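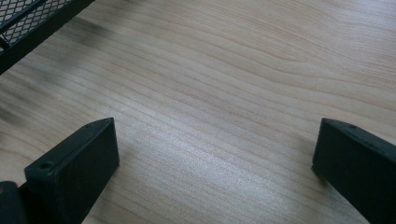
Tien-fu Yuen acha que não vale a pena comprar organizador de mesa, que uma caixa de sapatos faz o mesmo e que quem gasta dinheiro nisso acaba por ter a mesma papelada, só que arrumada em metal. Escreveu-me isto nos comentários do texto sobre candeeiros, e fiquei a pensar no assunto mais tempo do que devia, porque até há pouco eu dizia coisas muito parecidas (e tinha, de facto, uma caixa de sapatos em cima da mesa, com a tampa por baixo para não perder a tampa).

Mas depois veio o Landeo. É o tabuleiro de rede metálica preta da Iltus, comprei-o em dezembro, numa daquelas tardes em que se entra numa papelaria para comprar um envelope e se sai com um saco cheio. Custou 39 euros, o que me pareceu um bocadinho puxado para um tabuleiro, confesso, e andei uns dias a deixar o talão à vista para o caso de me arrepender. Não me arrependi, e o talão lá acabou dentro do próprio tabuleiro, com os outros papéis todos.

O que mais me agrada é a moldura. Já tive um tabuleiro de rede da Pudine, mais barato, em que o rebordo era um arame fininho que entortou logo que lhe pus em cima um dicionário. Este tem uma barra direita e larga a toda a volta, num preto quase sem brilho, e quando pego nele cheio por um dos lados não sinto aquele ranger que me fazia pousar o outro depressa. A rede também é mais apertada. No Pudine os clipes pequenos enfiavam-se pelos buracos e ficavam pendurados, e cheguei a perder um brinco assim, que apareceu meses depois atrás do radiador!

Em casa está pousado no tampo novo, que é de madeira clara, um bege muito suave, com o veio comprido e ondulado. O tampo foi a outra despesa do inverno: 157 euros, de uma loja chamada Yu que corta à medida, e gosto tanto dele que passei as primeiras semanas a trabalhar com um pano por baixo do teclado. Digo isto porque a minha grande dúvida com o tabuleiro era essa. Metal em cima de madeira assim lisinha, com um nada de brilho, faz medo a qualquer pessoa. O Landeo traz quatro pezinhos de borracha, que vêm num saquinho à parte e que se colam por baixo, e aqui tenho de me queixar um pouco: um deles descolou-se ao fim de umas semanas e tive de o pôr outra vez com cola de contacto. Desde então aguenta-se bem, e riscos, até hoje, não encontrei.

Quanto ao espaço, cabem lá as folhas A4 deitadas, com folga suficiente para meter os dedos e tirar a de baixo sem levantar o monte inteiro. Guardo nele as contas por pagar, as cartas da escola, um caderno de capa dura e, em cima de tudo, os óculos, que assim já não passeiam pela casa. A altura dá para cerca de 30 folhas e um caderno antes de aquilo começar a parecer um bolo mal montado. Quem tiver muita papelada vai precisar de dois, e convém saber que não encaixam um no outro com muita firmeza; experimentei na loja e o de cima dançava.

O pó é que é uma maçada. A rede apanha-o todo, e como é preta nota-se mais do que eu esperava, sobretudo de manhã, com a janela aberta. Um pincel largo resolve (uso um de pastelaria, velho, que já não servia para o folar), e uma vez por mês levo o tabuleiro ao lava-loiça e passo-o por água morna com uma gota de detergente. Seco-o logo com um pano, cantos incluídos, e só depois volta para a mesa.

Também gosto que se veja através dele. Parece uma coisa pequena, eu sei, mas a caixa de sapatos era um bloco no meio da mesa, e por baixo dela podia viver uma civilização inteira de migalhas. Com a rede vejo logo se deixei cair um lápis do outro lado ou se há uma carta esquecida no fundo, e a madeira continua a aparecer, que foi para isso que a comprei.

Ao Tien-fu respondo então que continue com a caixa dele se lhe dá jeito, sem ofensa nenhuma, e que se um dia mudar de ideias espere pelos saldos: na minha papelaria o Landeo desceu entretanto para 30 euros, e por esse preço eu traria um segundo para o corredor, onde as chaves e os folhetos do supermercado ainda andam ao monte em cima da sapateira.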